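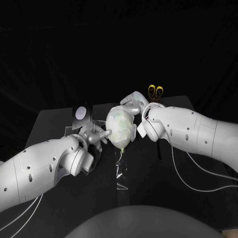
Search this site
Search
Go

About Mistden

Hi, I'm Vanderleia Sales, and Mistden is my balloon shop! We sell balloons for birthdays, showers, store openings and retirement lunches, and most of them go out wrapped in clear film with a tail of the same film left hanging at the knot. People kept asking how the wrapped ones came about, so I finally rewrote this page (the old one was two sentences and a phone number that didn't work).

I started in my sister-in-law's spare bedroom in Lins with a hand pump and a box of 80 balloons in a color the supplier called "celery." I had ordered ivory. I was too shy to send them back, so I blew up a few, and that very pale green looked lovely with the white tablecloths at my niece's baptism. It's still our best-selling color. We do pinks and golds and all the rest, of course, but if you call and say "whatever you think," you're getting celery.

These days there are two of us. Lucimara Leite came in to help one August when I'd said yes to far too many parties, and she never left. She's the patient one. I do the phone and the invoices and a good part of the worrying, and she does the fiddly finishing, though we both end up at the worktable by late afternoon.

What's on the table

We work on a dark top with a dark cloth kept handy. The pale balloons show up so well against it, and you can spot a wrinkle in the film before it leaves the shop. The cloth is there for wiping down and for resting a balloon on while you hunt for the tape. Then there's the thin black stick, which we use for poking film into the folds near the knot, and a pair of scissors. Scissors and balloons, I know! Tips pointed away, cut in the air and never down against the balloon, and put them down before you reach for anything else. I've popped 22 since I began keeping a tally on the back of the door, and I could tell you the customer's name for nearly every one of them.

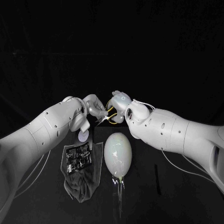
How we wrap

Every wrapped balloon starts a touch underfilled. A tight balloon fights the film, and a softer one lets you gather it in, so you get that egg shape, wide at the top and narrow at the knot. The film goes over the crown first. One hand stays on top and the other steadies the side, with fingertips and no fingernails, please. Then you work down a little at a time and let it crinkle.

I used to try to smooth out all the crinkles – hours of my life, gone – until a bride told me they were her favorite part, because they made the balloon look like candy.

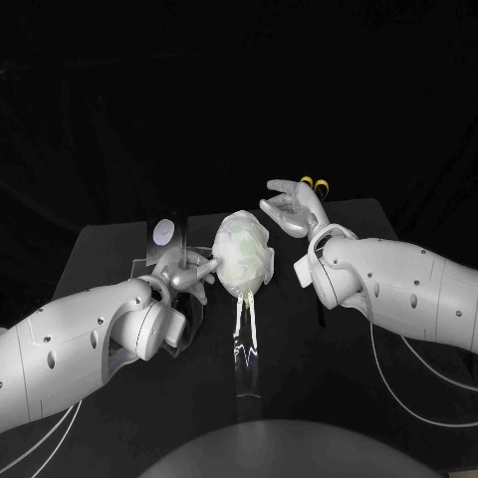 So now we leave them in unless you ask for the plain finish. Plain is the same balloon with no film, wiped so it shines. Some people like the plain ones better for photos and I don't argue. They also cost less, and they're easier to carry home on the bus.

The tail gets trimmed last. We leave it long, and you can cut it shorter at home or tuck it under a plate. Lucimara likes it running straight down the front of the table. I prefer mine curled, and we've agreed to ask the customer.

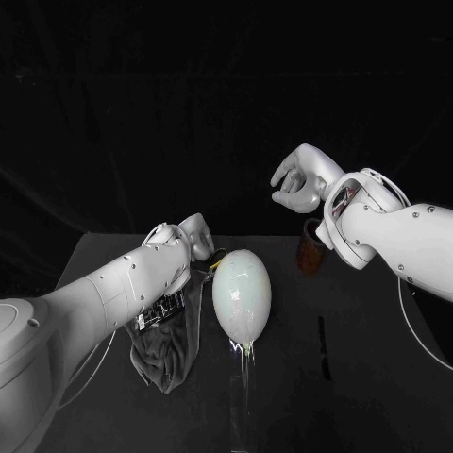

Where to find us

We're on the ground floor of the Juston building, in the unit behind the stationery store. Ring the bell and give us a minute, we may have our hands full. Irkau handles our deliveries in town, and they know to keep the heater off in the van.

Last year we sent out 3548 balloons, and 1460 of those were wrapped. If you need more than a dozen wrapped ones, please give us a week's notice. For less than that, call before 10 in the morning and we'll see what we can do. And if one arrives looking sad, tell me the same day and I'll replace it.

Vanderleia

Share this page
22 shares
Comments (0)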